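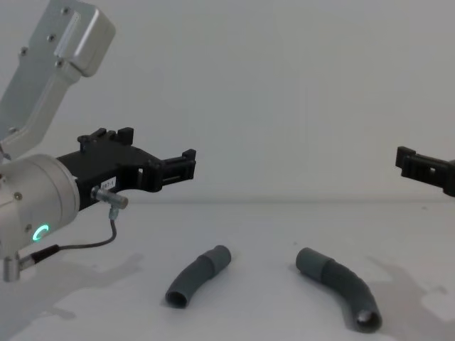
Second report to the Tuvano fund, April 8, 2026

12 shares · 3 comments

Hello again! You asked for something shorter than last time and a bit less like a thesis, so I'm writing this the way I'd tell you over coffee.

The big news is that we're properly into the two-handed work. Back in February we were still teaching one arm at a time, mostly by taking hold of it and walking it through the motion, and that was fine for picking a thing up and putting it down. It was hopeless for hoses. A hose bends, it rolls, it turns over when you pinch it near the end, and one hand simply can't cope. So both arms are now driven by remote control, one person on the two handles, and every run gets recorded from start to finish whether it goes well or badly.

The task is the one we agreed with Skosport: two short curved hose pieces lying apart on a white table, one gripper coming in from either side. The left arm picks up its piece, the right arm picks up the other, they bring the ends together and push. It sounds like nothing. Try it with a pair of barbecue tongs in each hand and you'll see why it's taken us a while (I did, at home, and gave up before the kettle boiled).

We promised you 200 good recordings by the end of this stage and we have them. Teodor Sandu did the lion's share. He's got a lovely light touch on the handles and hardly ever squeezes too hard, whereas my own runs are easy to spot in the pile: lots of hovering, a bit of dithering, then a lunge. We've kept some of mine in on purpose. Hermine Rainer thinks a learner that has only ever watched Teodor will go to pieces the first time a hose isn't where it expects, and I think she's right, though we haven't tested it properly yet.

What went wrong, then. We lost 6 days to the right-hand gripper, which kept closing a fraction later than the left. You'd squeeze both handles together and the hose would already be sliding away by the time the second jaw arrived. We blamed the software, then each other, and in the end it was one setting that had been copied over from an older job. Very annoying! We threw out 30 recordings made while it was like that. They aren't in the total above.

The other thing is tiredness. Driving two arms at once is harder on the head than I'd allowed for in the plan, and after a long stint the runs get sloppy in a way you can see when you play them back. We now swap drivers far more often. It slows the day down a little but we bin a lot less, and I'd like to keep doing it even if it means the next stage looks slower on paper.

Money is fine. We've spent what we said we would, apart from the spare fingertips from Hurkell, which came in under, and I'd like to move what's left over to a second pair of handles. Could you let me know if that needs a form? Kristiansen have offered to lend us a pair while we wait for an answer.

Next up is starting the hoses in awkward places, turned the wrong way round or lying closer together, and recording those too. After that we let the arms have a go by themselves. We've set aside 4 weeks for the whole lot and I think it's doable, with the closing-up part (the push) being the bit I'm least sure of. You're very welcome to come and have a turn at driving before then, just give Hermine a day's warning so she can have the handles set up for you.

3 comments · Share this report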